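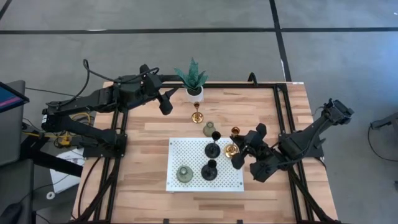
Mornum, May

I get asked about wax more than anything else on this page, so let me put it all in one spot and then I can point people to it. We burn a lot of candles at our house (the power goes out if somebody in Hukside sneezes) and wax ends up everywhere: holders, tablecloths, the cat's blanket once, don't ask.

First thing, put the knife down! I scratched a perfectly nice pair of brass holders that way before I learned to use the freezer. Pop the holder in for 50 minutes, take it out, and press on the edge of the wax with your thumb. Most of it jumps out in one piece. Whatever's left comes off with hot tap water and a paper towel. Throw the towel in the trash, and please don't let the melted stuff go down the drain. I did that in our old apartment on Nyberg Street and paid a plumber 413 dollars for the lesson.

Glass gets a little more patience. Let it come back to room temperature before you run anything warm over it or it can crack on you. If there's a cloudy film afterward, a splash of white vinegar on a soft rag takes care of it.

For cloth, let the wax go hard, crack off what you can, then lay a brown paper bag over the spot and run a warm iron across it, no steam. Keep moving to a clean part of the bag. Colored wax may leave a stain behind, and I dab that with rubbing alcohol (try a hidden corner first, I mean it) and then wash the cloth the way I normally would. Don't put it in the dryer until you're sure the color is gone.

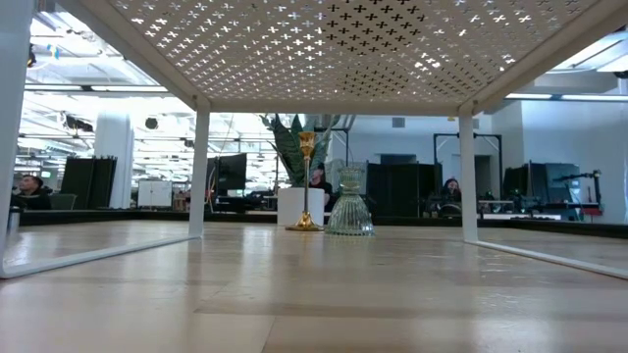
Wood is the one people panic over. A hair dryer on low, held well back, softens the drip enough that you can push it off with an old gift card. Go with the grain. Then wipe with a barely damp cloth and dry it right away. If the table has an oil finish you'll probably want to rub a little more oil into that spot, and if it's varnished you can usually leave it alone. I've had a dull patch show up a day later and a bit of furniture paste fixed it. I use Drondel, the one in the flat tin, but my mother swears by plain mineral oil and her table looks better than mine, so there you go.

A few odds and ends while I'm at it. Wobbly taper? Dip the bottom in hot water for a few seconds and push it in while it's soft. Taper too skinny? Wrap a rubber band around the base, well down inside the cup. Trim your wicks before lighting, every time, and you'll get a lot less dripping and hardly any of that black soot on the ceiling. And keep them out of the draft from the kitchen window, which is how I got the cat blanket situation.

Save your stubs too! I keep mine in a coffee can and melt them down in winter, in a smaller can set in a pan of simmering water, never straight on the burner. Last batch weighed in at 840 grams and made 2 nice fat candles for the porch. They came out a kind of muddy mauve, and they burn just fine.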